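Plate policy freezes at the bin with both arms up, only in async mode

moura_late
Posted in Control and Planning, 10 replies hidden

Two arms on one rail, clearing plates off a table into a bin. The policy puts out action chunks at 10 Hz and I interpolate up to the controller rate. When I run it synchronously (infer, play the chunk, infer again) it's fine, if you enjoy watching a robot think. When I run inference in a background thread it goes well until one gripper gets to the bin. Then both arms stop and tremble at each other like two people at a narrow door.

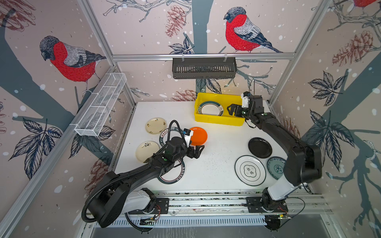
Right arm at the bin, left arm over the plates. Async mode, current cell layout.

Things I've tried: retraining with 764 episodes instead of the original pile, lowering the gains (now it trembles politely), and swapping the planner from Larnberg back to plain joint interpolation. No change. The collision checker logs nothing. Inference takes 66 ms according to the profiler, so I don't see how latency can be the problem when a chunk lasts way longer than that.

Config is the stock Dodstead one except chunk_overlap, which I set to 0 because the comment next to it said "experimental" and I have been hurt before.

dustbin_kinematics
Have you tried more data? We went to 3000 episodes and a lot of weird stuff went away. Also make sure your plates vary. Yours look pretty varied, so maybe not that. Could be lighting.

fencepost
It's chunk_overlap. Put it back.

With overlap at 0, the new chunk starts at its own step zero the moment it arrives. But step zero was computed from an observation that is one inference old, so the arm gets told to go back to where it was when the picture was taken. In the middle of a long reach you won't notice, because the arm is moving fast and the interpolator smears it out. Next to the bin the motions are tiny, the backward jump is as large as the forward progress, and you get a standoff. Both arms do it because both arms are in the same action vector.

Your 66 ms is also only the forward pass. Log the time from camera timestamp to first command sent. On my setup that number was embarrassing, and most of it was image decoding and a queue I'd written myself and was quite proud of.

What I'd do, in this order:

Stamp every observation at capture. Don't stamp it when the policy thread gets around to reading it.
When a chunk comes back, work out how many steps have already gone by and throw those away.
Blend the remaining steps with the tail of the old chunk. A linear ramp is enough.
Set the queue length to one and drop old frames.

The silent collision checker is a separate problem. If I remember right, Dodstead only checks arm against arm when both arms come from the same description file. If you load them as two robots that happen to share a rail, it considers them strangers. I'd fix that before you speed anything up.

moura_late
Capture to command is over three steps. So it has been faithfully driving backward the whole time. Overlap is back on, stale steps get dropped, and the trembling is gone on the first few runs. Marking this one as the answer.

And yes, two description files. Merging them now, which has produced 66 new warnings, all of them about the base frames.

burnora_user
Coming in from a search. Same symptom for me on Burnora, but the setting is called hold_tail there and it's on by default, so check that you didn't turn it off. I had. If yours still trembles after that, look at whether your gripper command is being blended along with the joints. Ours was, and a half-closed gripper at the edge of a bin is its own kind of indecision. We switch the gripper value at the end of the ramp and leave the joints to blend.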